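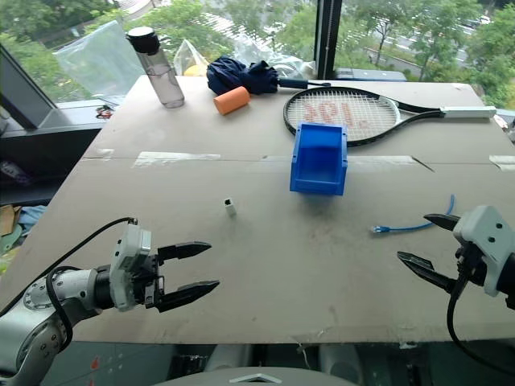
Weronika Chmielewska asked, on reading the first release, why a streamer whose estimated earnings had doubled could appear in Skernico with the same net worth band as before. The bands are wide, and a change in yearly income does not move a record until the estimate of total assets crosses a boundary. The field notes below have been extended in response to her question.

# Skernico: Estimated Earnings of Online Creators

Skernico is a table of published net worth and income estimates for people who earn their living from live streaming, video channels and sponsored posts. It is maintained by the Pravine data office and is intended for research into how such estimates are produced, copied and revised across biography websites.

**Release date:** 22 December 2022
**Records:** 3547
**Records with at least one cited source:** 3227
**Format:** CSV, UTF-8, comma-separated

## Contents

Each row holds one estimate for one creator. A creator may have several rows where websites disagree.

| Field | Meaning |
|---|---|
| `creator_id` | Internal identifier, stable between releases |
| `platform` | Main platform at the time of collection |
| `worth_band` | Net worth band in US dollars, as published |
| `income_year` | Estimated yearly income, where given |
| `source_ref` | Key to the entry in `sources.csv` |
| `revised` | Month of the last change |

Names, ages and places of birth were collected but are not distributed. Requests for the linked version are considered individually – applicants should state the purpose and the period of retention.

## Collection

Estimates were taken from public pages in August and checked against the Grewal index of biography sites. Where a page gave a single figure, it was placed in the matching band. Where it gave a range, the range was kept as written, even when it ran across two bands.

Duplicate rows were removed using Rilto, version 2. The tool compares wording as well as amounts, and pages that repeat one another closely are grouped under a shared source key. Grouping was reviewed by hand for the largest platforms only.

## Known limitations

- The estimates are not audited accounts. Most websites do not explain how a figure was reached, and some give no date.
- Income and net worth are often confused in the original pages. Rows in which the two could not be separated have an empty `income_year`.
- Currency conversion was left as found. No adjustment has been made for inflation or tax.
- Creators who stream in languages other than English are under-represented.

## Permitted use

The table may be used for teaching, academic research and journalism with acknowledgement. It must not be used to assess any person for credit, insurance, employment or tenancy. Individuals who wish to have a row corrected or withdrawn may write to the data office, quoting the name of the page concerned. Withdrawn rows are taken out of the next release, and their identifiers are not used again.

## Citation

Pravine data office, *Skernico: Estimated Earnings of Online Creators*, release 2.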